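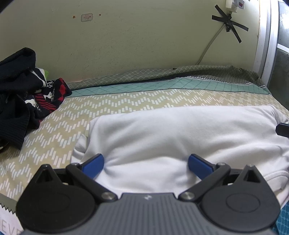
Nuria Feyisa reckons the Nikwood steamer will take the creases out of anything in the drawer and that I should stop moaning about the price. We've agreed to differ.

Sep 21, 2022
By Tolera Adugna

Nikwood Upright Garment Steamer, from Kernau

The carton promises "crease-free in a single pass". I'd like to meet the shirt they tried it on. Thin cotton tees come up fine, a wool jumper comes up better than fine, and a linen shirt needs three goes and still looks like it slept in the car. If you wear a collar to work, keep your iron.

Kernau lists the tank at 334 mL and the steam time at 8 minutes. I got less, though I'll admit I had it on the high setting the whole way. There are 2 settings. The low one is for delicates, according to the leaflet, and I couldn't see much use for it beyond fogging up the mirror.

The hose is decent. It doesn't go stiff when it cools and it reaches the hem of a long coat without dragging the base across the floor. The fabric brush clips on firmly. The hanger at the top is flimsy plastic, and a heavy coat makes it lean. The Babić model has a metal one and costs less, but its tank is a pain to refill.

Then there's the claim of over 1,000 hours of working life. Tested how, and with what water? Pradthorpe tap water leaves a white crust on my kettle in a fortnight. The leaflet says to descale "regularly" and leaves it there. I'd use filtered water and do it monthly.

Comes with the pole, brush, a crease clip I haven't found a use for, and a heatproof mitt sized for a child. Spare hoses are due in December. Colours are grey or white.

Fair for jumpers and curtains. I'd wait for it to be marked down.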